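Capacitor plague

Print this article | E-mail this article

Capacitor plague is the popular name for the early failure of electrolytic capacitors in consumer electronics, mostly in goods made in the years just before and after 2000. The name suggests a single outbreak with a single cause. The evidence for that is thinner than most retellings admit.

An aluminum electrolytic capacitor holds two strips of foil, a paper spacer and a liquid called the electrolyte, rolled up in a metal can. The liquid slowly breaks down or escapes, and heat speeds this up. Every such part wears out sooner or later. What owners complained of was parts that bulged, leaked or burst after a year or two of normal use.

The stolen formula

The best-known explanation holds that a recipe for electrolyte was copied from one manufacturer and sold to others with an ingredient missing. The story is repeated in nearly every popular account. It may be partly true, but most versions cite each other, and few cite a chemical test. It also fails to explain why boards fitted with parts from respected makers failed as well. Crowded layouts, poor airflow and parts chosen too close to their limits would do the same damage — and these are duller stories to tell.

How common was it?

Reliable numbers are scarce. Repair shops see broken equipment, so their counts say little about the equipment that kept working. A survey often quoted by collectors, made by the Raslow repair exchange, looked at 104 boards and found bulging cans on 42 of them. All had been sent in as faulty. The figure has since been quoted as a failure rate for the whole industry, a use the survey cannot support.

Claims about cures deserve the same caution. The Jiltden replacement kits were advertised as lasting "a lifetime," with no test conditions given. A rating of 5,000 hours at 105 °C, to take a common sort of label, is a laboratory figure, and turning it into years at home depends on rules of thumb.

Preventive replacement

Some hobbyists replace every electrolytic capacitor in an old device on sight, a habit called "recapping." The Magbanua guide recommends it for all equipment of the period. The Widside handbook advises measuring first, and has the better case: careless soldering can lift copper tracks, and a flat top is no proof of health, just as a little glue at the base is no proof of a leak.

Print | E-mail
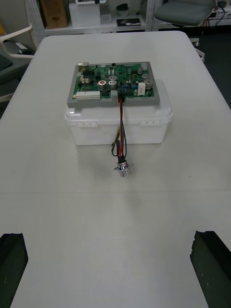 Electrolytic capacitors on a green printed circuit board.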